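# Plillico Replica Board: Frequently Asked Questions

Last updated August 2019. Covers board revisions B and C. If you have a revision A board, the jumper settings below don't apply to you, so please use the text file that shipped with it.

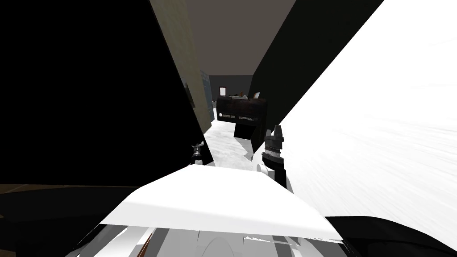 ## What is the Plillico?

A single-board computer kit modeled on the hobby trainers of the late 1970s. It has a Z80 processor, a hex keypad, a six-digit LED display and a small monitor program in EPROM. You type in machine code by hand and run it. There is no operating system and no video output.

## Is it an exact copy of an old machine?

No. The memory map and the keypad layout follow the Widitz trainer closely, and most listings written for that machine will run without changes. The power section is new, and the cassette interface has been replaced with a serial port. The connector for the serial port is a plain six-pin header.

## What do I get in the kit?

The bare board, the programmed EPROM, the keypad switches and caps, the display modules, and a bag of sockets and passives. The Z80 itself is not included. Plenty of people already have one in a drawer, and it kept the price down.

## Which Z80 should I buy?

Any 40-pin DIP part, NMOS or CMOS. The board runs at a slow clock, so the speed grade doesn't matter. CMOS parts run cooler. Be careful with very cheap chips from auction sites. Several builders have received relabeled parts that were something else entirely.

## How long does it take to build?

Ronaldo Sison, who laid out the board, put his first revision C together in one evening. If you haven't soldered much before, plan on a weekend. Fit the sockets first, then the resistors, then everything taller.

## What power supply does it need?

A regulated 5 volt supply that can deliver 800 mA. The barrel jack is center positive. There is no reverse polarity protection on revision B. Revision C has a diode for this, marked D2, next to the jack.

## The display lights up but the keys do nothing. What's wrong?

Check these in order:

1. The resistor pack next to the keypad has a common pin, marked with a dot. It goes toward the edge of the board. This is the most frequent mistake.
2. Look for a bent pin under the 8255. It can fold flat under the chip and be hard to spot.
3. On revision B, jumper J4 must be fitted. On revision C it must be left open.

If none of that helps, send a clear photo of both sides of the board to the mailing list.

## The display shows random segments at power-up

The reset circuit is probably not holding long enough. Press the reset key once. If the display then reads normally, replace C7 with the larger value given in the parts list. Early revision B kits went out with the wrong capacitor. Kits packed after April have the right one.

## Can I use the serial port to load programs?

Yes. Press FN then 4, and the monitor waits for an Intel HEX file at 2400 baud, 8 data bits, no parity, 1 stop bit. There is no handshaking, so set your terminal program to wait 18 milliseconds after each line. Without the delay, longer files will fail with a checksum error.

The signals are 5 volt TTL. Don't connect the header directly to an old RS-232 port. You need a level converter or a USB adapter cable rated for 5 volts.

## How much memory is there?

The board has 16K of RAM in revision C and 8K in revision B. The monitor uses the top page for its stack and variables. Anything below that is yours.

## Is there a battery backup?

There's a spot for one but the parts aren't supplied. Programs are lost when you turn the power off, as they were on the originals.

## What is the Wonura connector for?

It's the 60-pin expansion bus along the top edge. All the address, data and control lines come out there, unbuffered. So far the only card for it is the Seneviratne I/O card, which adds two parallel ports and a timer. The pinout is on the last page of the manual if you want to make your own. Keep ribbon cables short.

## Can I get the source for the monitor?

Yes, it's in the downloads folder along with the schematic. It assembles with zmac. Other assemblers may need small changes to the macro lines. You may modify it and pass it on as long as the header comment stays in place.

## Do you sell assembled boards?

No.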